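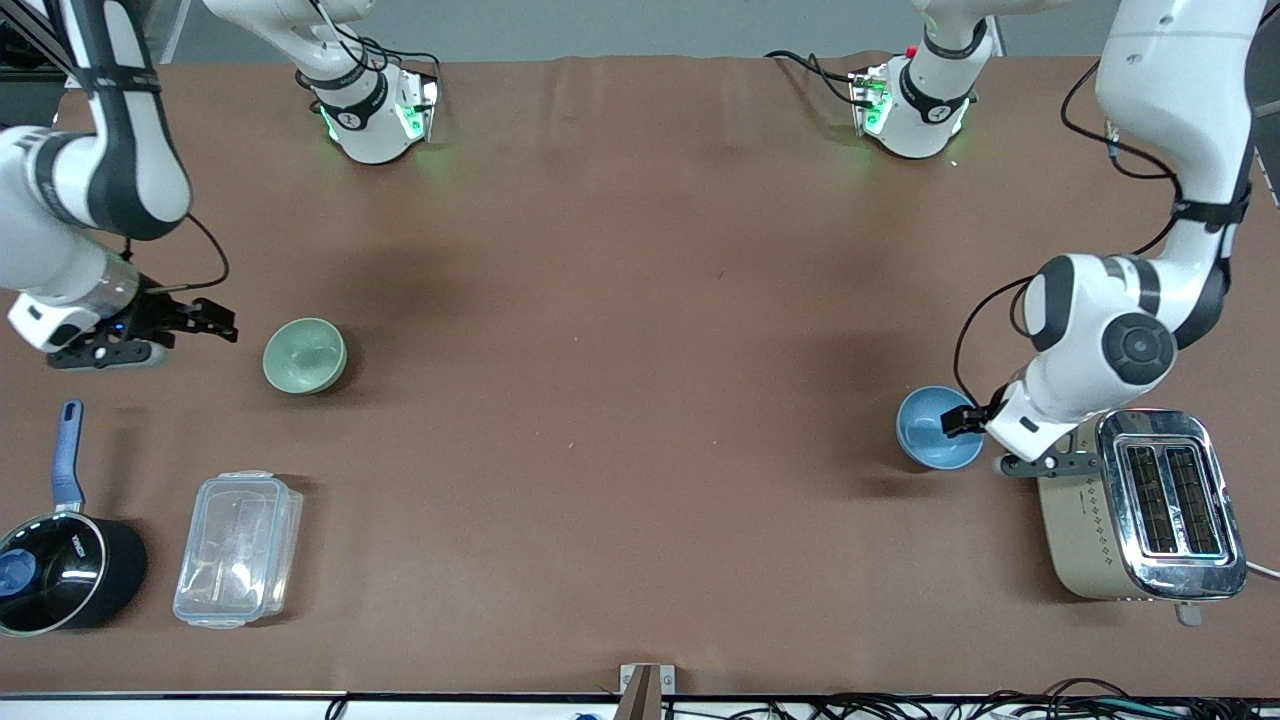
Drikbridge Housewares Fair: visit report

The Drikbridge fair fills two halls of the old freight depot for most of a week in August. Hall A takes tableware and cookware, Hall B takes small appliances and packaging. The organizers list over 200 exhibitors this year. Doors open at 9 a.m., and the trade-only period runs until noon.
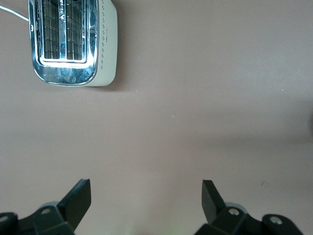
Report and notes: Soviten Housewares Review, trade visits desk

Most of the morning went to Hall A. Tillman, a stoneware maker, had cut sections of fired bowls on its stand to show wall thickness and glaze depth at the foot ring. The foot is where their older line chipped in commercial dishwashers. The new profile has a wider radius at that point and an unglazed contact band. Staff quoted a minimum order of 300 pieces per color, with mixed sizes allowed inside a color.

Lead time is the weak point. Tillman fires in one tunnel kiln and groups orders by glaze, so a slow-selling color can wait 60 days for its slot. Buyers who need a reorder before the holidays should ask for the kiln schedule before they ask for the price list.

Skotesano occupied a corner stand in Hall B. The subject there was cartons: molded pulp inserts in place of foam for toasters, kettles and similar goods. The inserts nest well and take little storage space. Drop test sheets were available for corner and edge impacts but not for stacked loads in damp storage – a sales engineer said those tests were still open. We asked for the results in writing.

Aisles in Hall B are narrow and the power drops are overhead, which keeps the floor clear of cable covers. Lighting is uneven, so check glaze colors near the loading doors. Parking on the river side fills by mid-morning. The shuttle from the rail station stops at the Hall A entrance only.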